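Brestgate Boards: Frequently Asked Questions

What are the boards made from?
Most are maple. We make a few in beech when the timber is good enough. All of them are glued up from separate strips, so you will see a seam or two on the face.

Will mine look like the one on the website?
Close, but the grain is different on every board. Some are very plain and some have darker streaks or a swirl. We can't match a board to a photo. If you would like a plain one, write that in the order notes and Verna Tillman, who packs the orders, will look through the shelf.

Maple, pale cream to honey, with the seams running across. 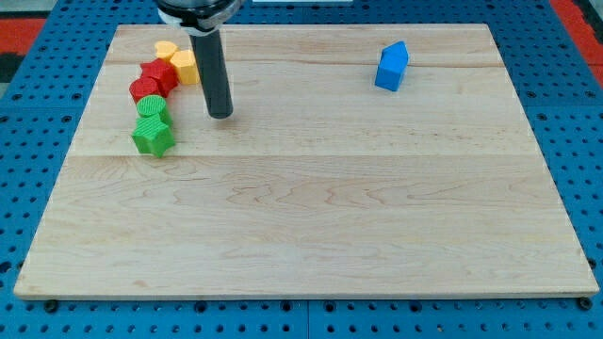
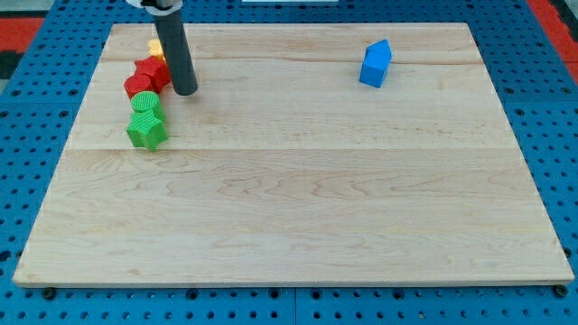
How do I wash it?
By hand, with warm water and a little washing-up liquid. Wipe both sides and stand it on edge to dry. Do not put it in the dishwasher or leave it in the sink.

How often should I oil it?
Once a week for the first month, then whenever it looks dull. Use food-safe mineral oil. Olive oil and sunflower oil go sticky and start to smell. A 100 ml bottle does a medium board several times over.

My board has warped. Can it be saved?
Often, yes. Lay it on a flat worktop with the hollow side down and leave it for 5 days. If it still rocks, send us an email before you post it back.

Can you sand out knife marks?
Yes, on any of our boards, whatever the age. You can also do it at home with 80 grit paper, going with the grain, then something finer. Oil it again afterwards.

What is the difference between the Bresa and the Grandness?
Size and thickness only. The Grandness is the larger one and is heavy to lift when full. The Bresa fits in most kitchen drawers.

Do you still sell the Sobczak bread board?
No. We stopped making it in January. Spare feet are still available, part number 2774.

Do you engrave?
Initials only, on the underside. Engraved boards can't be returned unless they are faulty.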